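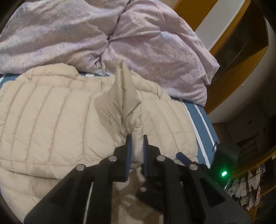
Re: [stollinlow-swap] Folding puffers for the October swap

Date: 21 Sep 2018

> Hello all, I've said yes to sorting the coats this time and I'm already
> regretting the puffers. Last year they slid off the trestles every time
> someone walked past. Does anyone have a way of folding them that holds,
> or should I just stuff the lot in bags and hope? Also, is it all right to
> pack them in those vacuum bags until the day?

Hello, and thank you so much for taking on the coats, it's a big job and I did it for 2 years so you have my full sympathy!

I've got a beige one on the bed at the moment, the quilted kind with the stitching running across in rows, and I've been having a go at it between cups of tea. The bed is the best place for it, I find, much better than a table, even if you only shove the duvet up to the top end the way I do. A puffer wants room to lie flat, and if the fabric has any shine to it you'll be chasing it all over a tabletop.

My way is to zip it right up, lay it face down and smooth it from the collar to the hem with your forearm, so the air goes out the bottom. Bring the sleeves in across the back, then fold each side in to the middle. After that I roll from the hem up, fairly tight, kneeling on it if it's a big one (my grandkids think this is hilarious). If there's a hood, turn it inside out over the whole roll and you've got a neat little parcel. If there isn't, a wide elastic or an old stocking does the trick.

As for vacuum bags, I'd leave them be. I had a lovely down one from Maruyama that sat squashed in a Jistar bag all one summer and it never got its puff back, poor thing, not even with tennis balls in the dryer. A few weeks probably won't hurt the cheaper fills but why chance it with other people's coats. The big Plurneck tubs with the clip lids are still in the hall cupboard, and you can get a good few rolls in each standing on end, with the size on a bit of masking tape where you can see it.

Do check the pockets before you roll! Last time we took in 78 coats and I found tissues in what felt like every one of them, plus a set of house keys we had to ring around about.

I can drop over 2 more tubs if you're short, and I've a box of 400 safety pins for the labels which will see us both out. Will you be wanting the kids' coats done the same way, or are those going on the rack again?

Cheers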